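Clothing Swap Returns to Brunet Street Hall in January

The Stindus clothing swap will be back in January, and organizers are asking people to sort and fold at home before they drop anything off. Doors open at 12 and the last bags will be accepted at 3.

The last swap took in 351 pieces, more than half of them denim. Jeans went onto the tables in heaps, and people had to dig for sizes. This time every pair should arrive folded with the waistband on the outside, so the size tag can be found without opening it up. 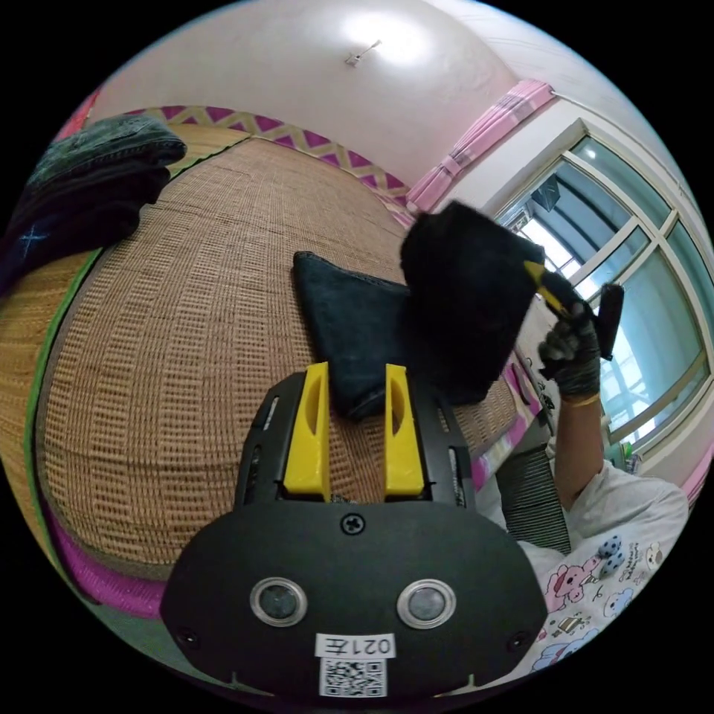 Folding does not need a table. A bed or a mat on the floor works fine, as long as there is room to lay one leg over the other and smooth out the seams. Pockets should be emptied first. At the last event the front desk ended up with a drawer of keys, receipts and one library card from Carkano.

Worn knees, faded seams and frayed edges are all acceptable. Broken zippers are not, and neither is anything with a strong smell of smoke. Pieces that cannot be swapped will go to the Kastska repair shop, which cuts old denim into patches and sells them by the bag.

Each person may bring up to 17 items. Tokens are given out at the door, one for each piece accepted, and can be used the same afternoon or saved for the spring swap.

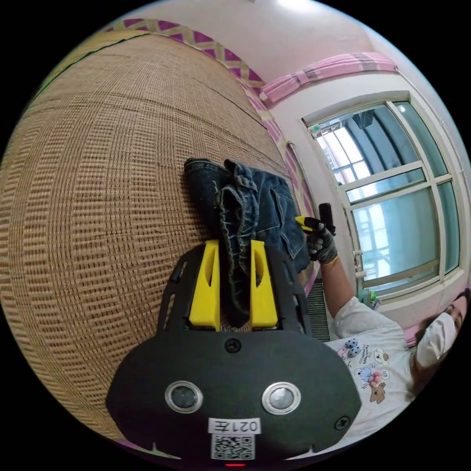

What to Bring

Jeans, jackets, skirts and other everyday clothes in adult sizes are welcome, as are scarves and plain blankets. Children's clothing will have its own swap later in the year. Shoes, underwear and swimwear will be turned away.

Clothes should be washed and fully dry. Paper grocery bags are fine for carrying, but hangers should stay at home, as the hall has its own racks and no place to store extras. Buttons should be checked before packing, and loose ones sewn back on or pinned inside a pocket.
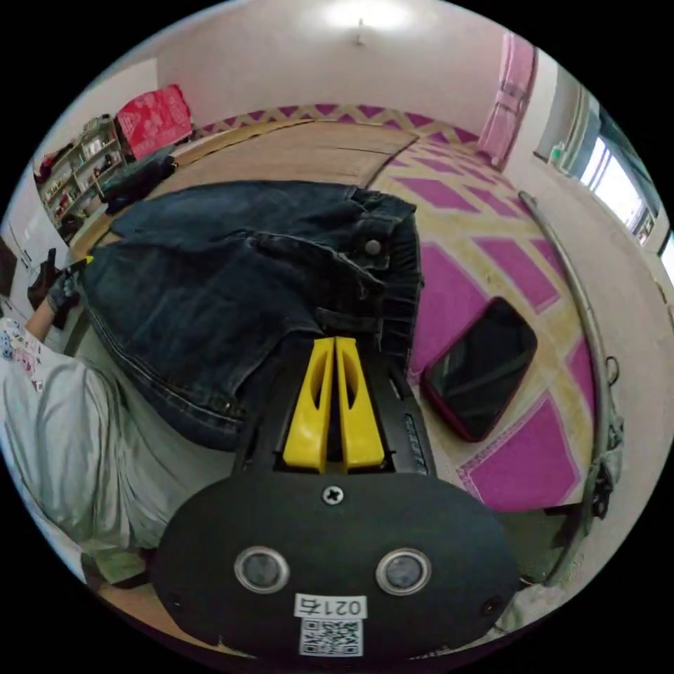
Dark blue denim with a silver metal button near the waistband.

Entry is free. Parking is available behind the hall on Brunet Street, and the side door has a ramp.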